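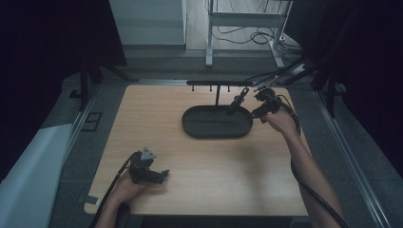 Heller Holztisch, schwarzer Ständer mit ovaler Schale.

**1/** So, ihr Lieben, ich bin wieder zu Hause, die Schuhe stehen auf dem Balkon, und ich muss dringend noch etwas zum Testspiel Ikley gegen Cirndale loswerden (6. August 2022, falls das jemand später mal sucht). Wird wie immer ein bisschen länger, holt euch was zu trinken!

**2/** Erst mal: 1.408 Leute bei einem Vorbereitungsspiel! In Ikley! Ich stand im März noch mit einer Handvoll Unverdrossener im Schneeregen hinter dem Tor und habe mir die Finger abgefroren, und jetzt musste ich tatsächlich anstehen, um überhaupt reinzukommen. Hat mich sehr gefreut, auch wenn die Bratwurst dadurch erst in der zweiten Halbzeit erreichbar war.

**3/** Zum Sportlichen. Ikley fing mit Dreierkette an, was ich bei denen so noch nie gesehen hatte, und die erste Viertelstunde sah das auch sehr nach Versuch aus. Cirndale kam immer wieder über links durch, weil der Raum hinter der Außenbahn einfach offen stand. Das 0:1 war dann auch genau so ein Ding: langer Ball, Querpass, drin.

**4/** Und jetzt muss ich von Nadine Farah schwärmen, ihr kennt mich ja. Nach dem Gegentor lässt sie sich ein paar Meter tiefer fallen, holt sich die Bälle direkt vor der Abwehr ab, und plötzlich hat das Ganze Hand und Fuß. Beim Ausgleich spielt sie so einen frechen kleinen Pass durch die Gasse, bei dem der Herr neben mir laut »Na bitte!« gerufen hat und mir vor Begeisterung fast den Schirm aus der Hand geschlagen hätte.

**5/** Halbzeit 1:1, völlig in Ordnung so. In der Pause lief über den Lautsprecher dreimal hintereinander dasselbe Lied, was die Kinder auf der Gegengeraden nicht im Geringsten gestört hat, die haben jedes Mal wieder mitgesungen. (Ich beim dritten Mal auch, gut.)

**6/** Zweite Halbzeit dann das große Durchwechseln, wie das halt so ist im August. Bei Cirndale kam Ese Bashir rein, und da ging ein Raunen durch die Ränge, denn die hat ja bis zum Frühjahr noch in Hamdan gespielt und dort das halbe Mittelfeld allein zusammengehalten. Nach der langen Verletzung hatte ich ehrlich gesagt mit zwanzig vorsichtigen Minuten gerechnet.

**7/** Von wegen vorsichtig! Erste Aktion Grätsche, zweite Aktion Schuss an die Latte. Dann eine Ecke von rechts, sie steigt am kurzen Pfosten hoch und verlängert den Ball so, dass er der Torhüterin über die Fingerspitzen ins Netz rutscht. 1:2. Der Applaus kam auch aus der Heimkurve, und das fand ich richtig schön.

**8/** Ikley hat danach noch gedrückt, ohne dass was Zwingendes dabei war. Die Flanken kamen zu früh und meistens auf Kopfhöhe der Innenverteidigung, da müssen sie bis zum Saisonstart noch ran. Mit der Dreierkette würde ich persönlich noch warten, aber mich fragt ja die Trainerbank leider nie.

**9/** Zwei junge Spielerinnen aus der eigenen U19 durften bei Ikley die letzten Minuten mitmachen. Die eine hat gleich mal einen Tunnel probiert, direkt an der Seitenlinie vor der eigenen Bank. Hat nicht geklappt, Ballverlust, Konter, großes Gelächter und trotzdem Schulterklopfen. Bitte genau so weitermachen!

**10/** Weil gestern schon zwei von euch gefragt haben: Ja, ich fahre auch zum nächsten Test nach Lusov. Der Platz dort liegt ein Stück außerhalb, der Bus fährt am Wochenende nur selten, und ich hätte im Auto noch Platz. Wer mitwill, schreibt mir einfach. Ich bringe Streuselkuchen mit, und wer Musik aussuchen möchte, darf das gern tun, solange es nicht das Lied von heute ist.

**11/** Nachtrag, weil jemand in den Antworten gefragt hat: Endstand blieb 1:2, die Torschützin für Ikley muss ich selbst erst nachschauen, die Durchsage ging im Jubel unter. Reiche ich morgen nach, jetzt ab unter die Dusche. Gute Nacht euch allen 💚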